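Suseck News | Products | Support | Careers | Contact

Newsroom > Press Releases > Siter Tabletop Kit

Suseck Opens Orders for Siter, a Tabletop Robot Kit That Starts With Picking Things Up 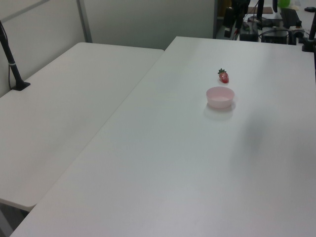

NELBRIDGE — Suseck is now taking orders for Siter, a tabletop kit for schools, small labs and workshops that want to teach a robot arm simple handling jobs and then measure how well it does them. The first units ship in January, and we could hardly be happier to see them go out the door!

Siter comes as one package: a light arm with a two-finger gripper, a clamp-on camera stand, a fixed camera, a set of toy food and small dishes, and the software that ties it all together. A user guides the arm by hand through a job, such as putting a toy strawberry into a bowl, and the software records each run along with the camera view. After enough runs the arm can be asked to try the job on its own, and the same camera keeps score.

The idea grew out of a plain complaint. Teun Aerts, who leads product work at Suseck, kept hearing from teachers who had bought an arm, bolted it down and then had no good job to give it.

"They would wave it around for an afternoon, and everyone loved it, and then it went back in the cupboard," Aerts said. "What they were missing was the boring stuff: the bowl, the stand, a way to put the object back in a new spot every time and write down what happened. So we put the boring stuff in the box, and I have to say I've grown very fond of it."

The job library at launch has 12 tasks. The easiest is moving one soft object from the tabletop into a shallow bowl. The hardest asks the arm to sort a mixed handful of toy fruit and vegetables into two dishes, with the dishes swapped between runs. Each task has a start card that tells the user where to set things down, how far to shift them from run to run, and what counts as a success. If the strawberry lands on the rim and rolls off, that's a miss, and the card says so.

During the trial period, Suseck staff and partner schools recorded 775 runs with the kit, most of them on the bowl task. Those recordings come with every order, misses included, and can be used for training or picked apart in class. Wim Wouters, an engineering teacher at the Smits technical school, took part in the trial with his second-year group.

"The misses were the best part of the lesson," Wouters said. "My students wanted to know why the gripper closed early, so they went back through the camera view and found that the fruit had been lying at an angle they had never shown the arm. They worked that out themselves. I was just standing there — grinning, probably."

Wouters also had a list of gripes, and several of them changed the kit. The first clamp was too shallow for the thick worktops at Smits and slipped when a desk was bumped, so the jaw is now deeper and has a rubber pad. The camera cable used to hang where an elbow could catch it, and it now runs down the pole in clips. The software asked for confirmation after every single run, which drove the students up the wall. It now asks once at the end of a batch, and a batch is 10 runs unless the user changes it.

Setup takes about 3 hours the first time, most of it spent on camera calibration. Suseck is working on a shorter routine and will send it to all owners as a free update once it is ready. Until then, the guide walks through the process one step at a time, and the support desk in Nelbridge will stay on a video call with anyone who would like company.

There are limits that buyers should know up front. Siter is built for light items and slow movement. It doesn't handle liquids or anything sharp, and it won't cope well with clear plastic or shiny metal, which the camera has trouble reading. Strong sunlight across the table can also throw off the scoring, so a spot away from the window is best. The kit isn't meant for production work, and we would steer factory customers toward a different kind of arm.

The recordings are saved in an open format, and owners can export everything to their own tools. No account is needed to use the arm, and the software runs without an internet connection after it has been installed. Task cards can be copied and edited, and Suseck hopes to add the best ones sent in by owners to the shared library. Smits has already offered one that involves stacking egg cups, and the team at Suseck has spent more time on it than we'd like to admit.

Orders can be placed through the Suseck sales office. Schools may ask for a loan unit before they buy, with a loan period of up to two weeks. Spare gripper pads, replacement dishes and extra camera stands are sold separately, and the full parts list is included with each quote.

About Suseck
Suseck designs and builds small robot arms and teaching kits in Nelbridge. Its products are used in classrooms, training centers and hobby workshops.

Press contact: Suseck Press Office, Nelbridge. Review units and interviews with Teun Aerts are available on request.

© Suseck. All rights reserved. | Contact | Privacy | Back to top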